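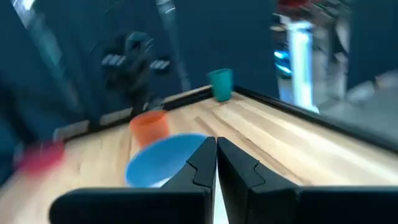

Fault report: gripper position drift on the Kevton cell

The cup and bowl stacking cell at Rarkbridge was taken out of service in January after the right arm began closing on cups it had already let go of. The arm reported an open gripper while the fingers were nearly shut. No one was hurt. One cup cracked and a finger pad had to be replaced.

The task is simple on paper. Cups go into cups, bowls go into bowls, and the arms return to their rest position. Across 394 logged cycles the controller flagged 32 position errors, nearly all of them during the release step. Operators had been clearing these by hand and restarting, so the pattern did not show until Loredana Caruso sorted the log by step instead of by time. 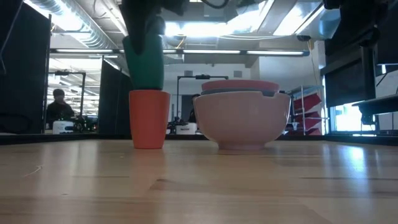

Green cup in the gripper, lower end inside the orange cup. The bowls are to the right.

The cause was a loose set screw on the finger drive. Under load the drive slipped a small amount on each close, and the encoder sits on the motor side of the slip, where it sees nothing wrong. After some 100 cycles the offset was large enough that "open" no longer cleared the rim of a cup. The arm then lifted with the cup still held, or came down on the next one with its fingers together.

A second fault was found during the same inspection. The wrist cable had too much slack and could catch on a bowl rim when the arm reached in low. It had not caused a stop, but the jacket was worn through in one spot.

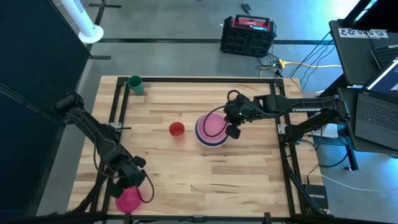

Both arms have now been checked. The set screws were replaced and fitted with thread locker, and the cable clips were moved closer to the wrist joint. Vittoria Bianchini has added a homing check to the Yakubu control script: the gripper closes fully on nothing, compares the reading with the stored value, and halts if the difference is over 2 mm.

Until further notice, do not clear a position error without writing down the step number – the restart wipes it from the panel.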